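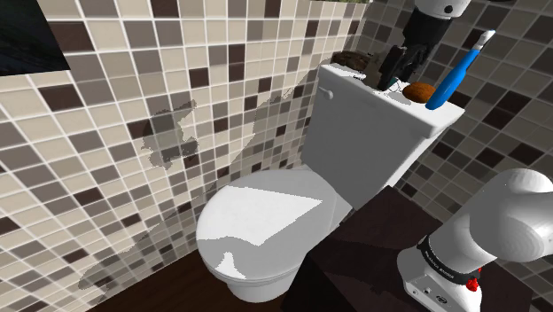
3. Füllventil Tinik einstellen

Vorher lesen: Kapitel 2 (Absperren). Eckventil zu, Spülkasten leer. Sonst nasse Füße.

1. Deckel abnehmen. Gerade nach oben, nicht hebeln.
2. Schwimmer nach unten drücken, Clip lösen. Klickt hörbar.
3. Stellschraube mit 2 Umdrehungen nach links = weniger Wasser. Nach rechts = mehr.
4. Clip wieder zu, Eckventil langsam öffnen.
5. Füllstand abwarten. Soll: 114 mm ab Kastenboden, mit Zollstock messen.
6. Passt nicht? Zurück zu 2.

Hinweis: Ältere Kästen von Rissanen haben keinen Clip sondern einen Stift. Stift seitlich rausziehen, gut weglegen, Ersatz ist schwer zu kriegen.

ACHTUNG: Schraube nie mit Gewalt. Kunststoffgewinde, bricht sofort. Kein Fett auf die Dichtung, nur Wasser.

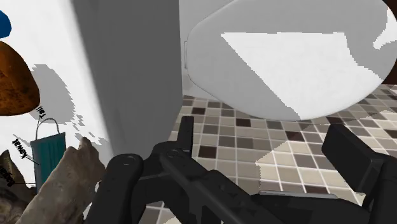 Waldemar Wysocka
Technische Redaktion, Avska Sanitär

3.1 Wenn es weiterläuft

Wasser rinnt in die Schüssel, obwohl Kasten voll: meist Kalk an der Glockendichtung.

1. Eckventil zu, spülen.
2. Heberglocke vierteln nach links drehen, rausziehen.
3. Dichtung abziehen, in Essigwasser legen. 3 Stunden reichen.
4. Sitz unten mit Lappen abwischen, keine Drahtbürste!
5. Dichtung umgedreht wieder drauf, Glocke einrasten lasen.

Läuft immer noch? Neue Dichtung, Bestellnr. 1619. Bei Serie Luvcombe Baujahr vor Mai 2019 bitte Typenschild mitschicken, da gibts zwei Größen.

Stand der Anleitung: 1.2.24

Kontakt | Impressum | © Avska Sanitär | Nach oben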